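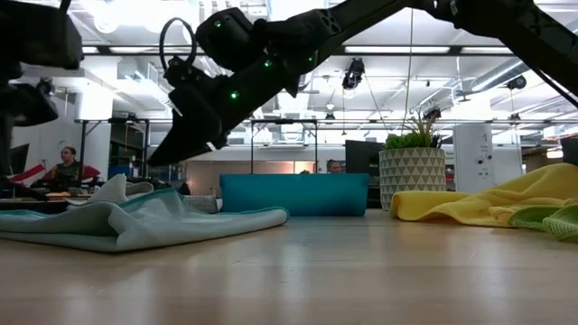 黑色机械臂和浅色木桌面

首页 词条 分类 随机浏览 讨论 登录

2020-11-19 Flalix百科 法律与治安组 编写

入室盗窃

入室盗窃，法律文书里多写作"入户盗窃"，民间叫"闯空门""溜门撬锁"，指未经许可进到别人家里偷东西。我在这个分类下写了好一阵子，一直拖着没碰这一条，主要是它看着简单，一动笔就发现到处是岔路：什么算"户"，什么算"入"，半路被撞见了又怎么算，每一个都能吵上半天。这次我尽量把常见的问题都讲到，有漏的地方欢迎在讨论页喊我！

名称

先说叫法。"入室"和"入户"平时混着用没什么关系，真到了法庭上差别可不小。"室"的范围宽，办公室、仓库、商铺都能往里装；"户"就窄了，一般指供人家庭生活、又和外界相对隔开的住处。所以新闻标题里写"入室盗窃"，判决书里未必认定为"入户盗窃"，读报道的时候最好留个心眼。

"闯空门"这个说法我小时候听得最多，意思是挑没人在家的时候下手。还有"溜门"，说的是门虚掩着或者忘了锁，人直接就进去了，连工具都用不上。英文里对应的词是burglary，不过范围不完全一样，下面会提到。

法律上的认定

中国大陆2011年修正刑法以后，入户盗窃单独列进了盗窃罪的条文，和多次盗窃、携带凶器盗窃、扒窃放在一起。这一改动影响挺大：普通盗窃要看数额是不是达到"较大"，入户盗窃在定罪上没有这道数额门槛。当然，情节显著轻微的仍然可能不按犯罪处理，具体还得看案子。

那什么算"户"呢？司法解释给的说法是供他人家庭生活、与外界相对隔离的住所。自家住的楼房、平房当然算，封闭的院落、牧民的帐篷、渔民当家住的渔船、为生活租用的房屋，在相关解释里也都有提到。集体宿舍、旅店客房、临时工棚一般就不算了，特殊情况下另说。合租房比较麻烦：几个互不相干的人各住一间，自己的卧室上了锁，客厅厨房共用，室友跑到你屋里拿了东西，这算不算"入户"，各地的看法并不统一。我翻过一些讨论，两边都有道理，这里就不替谁下结论了。

前店后家的铺子也常有争议。白天开门做生意的时候，顾客进来是正常的；晚上拉下卷帘门，一家人在里面睡觉，性质就有可能变。法院通常会看营业区和生活区有没有隔开、案发时那块地方在派什么用场。

再说"入"。身体进去了没有疑问。隔着窗户用竹竿把衣服或者包挑出来的，俗称"钓鱼"，多数意见认为人没进去，不算入户，按别的盗窃情形处理。还有一种是受邀上门做客，临时起意顺走了主人的东西，进门那一刻是合法的，通常也不认定为入户盗窃，数额够了仍然可以按普通盗窃追究。

和抢劫的界限

这一节我觉得最值得看。偷东西偷到一半，主人回来了，接下来发生什么很要紧。如果为了窝藏赃物、抗拒抓捕或者毁灭罪证，当场使用暴力或者拿暴力相威胁，就可能转化成抢劫，刑罚一下子重很多。要是暴力就发生在屋里，还可能被认定为"入户抢劫"，那是抢劫罪的加重情节。单纯挣脱逃跑、没有伤人意思的，一般不作这种认定，不过挣脱到什么程度算暴力，又是一笔糊涂账。

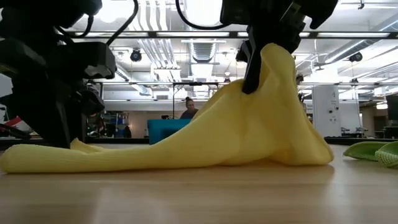
英美法里的burglary走的是另一条路。早期普通法要求得是夜间、得破门进入别人的住宅，并且打算在里面犯重罪。后来各地的成文法把这些条件一条条放宽，白天也行，商店也行，想犯的罪也不限于偷窃。所以看英文资料千万别一见burglary就翻成"入室盗窃"，进去打人的也可能是这个罪名！我自己就翻错过，改了三个词条才改完。

常见手法

手法这部分我只写大类，具体怎么操作不会写，请不要在讨论页要求补充。

技术开锁：针对老式锁芯，门上往往看不出明显痕迹，住户有时过了几天才发觉少了东西。

破坏性进入：撬门、剪防盗窗、砸玻璃。动静大，痕迹也多，现场勘查的时候反而比较好办。

攀爬：顺着水管、空调外机平台上去，低层和顶层都要当心。很多人以为住得高就没事，阳台门常年不锁，其实顶层可以从楼顶往下走。

溜门：前面说过了，趁门没关好进去。夏天开门通风的人家尤其容易碰上。

冒充身份：说自己是查燃气的、送快递的、物业来看漏水的，先进门再找机会。

Caron镇的例子

词条光讲条文有点干，我把手头整理过的一份地方材料也放进来。Caron镇在某年9月集中接到27起入室盗窃报案，其中5起集中在Prusia小区的同一排楼里。镇上后来做了一次入户走访，走了80户，有42户还在用出厂时配的旧锁芯，住进来以后一直没换过。

Prusia小区那几起，门锁都没有撬痕。勘查人员在楼道窗台上取到了鞋印，又比对了几栋楼的监控时间，最后把范围缩到了一个流窜的小团伙。失物里有现金、首饰，还有一台Kedeo牌的旧收音机，这台收音机后来在一家二手店里被认了出来，机身背面刻着失主自己的记号，算是把后面几起都串上了。我特别喜欢这个细节（刻个记号真的有用），所以在这里多占了几行。

需要说明的是，一个镇一个月的材料说明不了什么大趋势，请不要拿去当统计数据引用。

现场勘查

入室盗窃的现场，警方通常先看两样：从哪儿进来的，从哪儿出去的。出入口附近最容易留下鞋印、手印、工具痕迹和纤维。屋里被翻动过的顺序也有讲究，抽屉如果从下往上拉开，后一个不挡前一个，不用逐个推回去，有经验的人常这么干，所以抽屉的状态本身就是线索。

对住户来说，进门发现家里被翻过，先退出来，到邻居家或者楼下报警。人还在不在里面，你站在门口是判断不了的。警察到之前别收拾，别拖地，也别急着把柜子关上。我知道看着满地东西很难受，手会忍不住去捡，可是一捡就把痕迹盖掉了。银行卡、存折如果不见了，可以在等的时候先打电话挂失。

报案时说得出物品特征最好：型号、序列号、哪里磕掉了一块漆。有购买凭证的一并带上，后面做价格认定和发还都用得到。

防范

老生常谈的东西我挑几条写。锁芯有等级之分，租房换锁芯要先和房东打招呼。出门反锁，只带上门和反锁差得很远。长期不在家，请邻居帮忙收一下门口的传单和包裹。备用钥匙别放在地垫下面、花盆底下、电表箱里，这几个地方大家都知道。摄像头能装就装，角度要对着自家门口，别拍到对门屋里去，不然又是另一种纠纷，可以参看"邻里监控争议"条。

保险方面，有些家庭财产险带盗抢责任，有些不带，而且常常要求有明显的撬盗痕迹才赔。技术开锁和溜门的案子往往就卡在这里，买之前把免责那几行读完。

待补充

港澳台地区的规定我还没来得及写，熟悉的朋友请直接动手。"户"的认定那一段如果有新的指导案例，也请附上出处，光写"听说判过"的我会先移到讨论页。

相关词条：盗窃罪 转化型抢劫 扒窃 现场勘查 非法侵入住宅罪 邻里监控争议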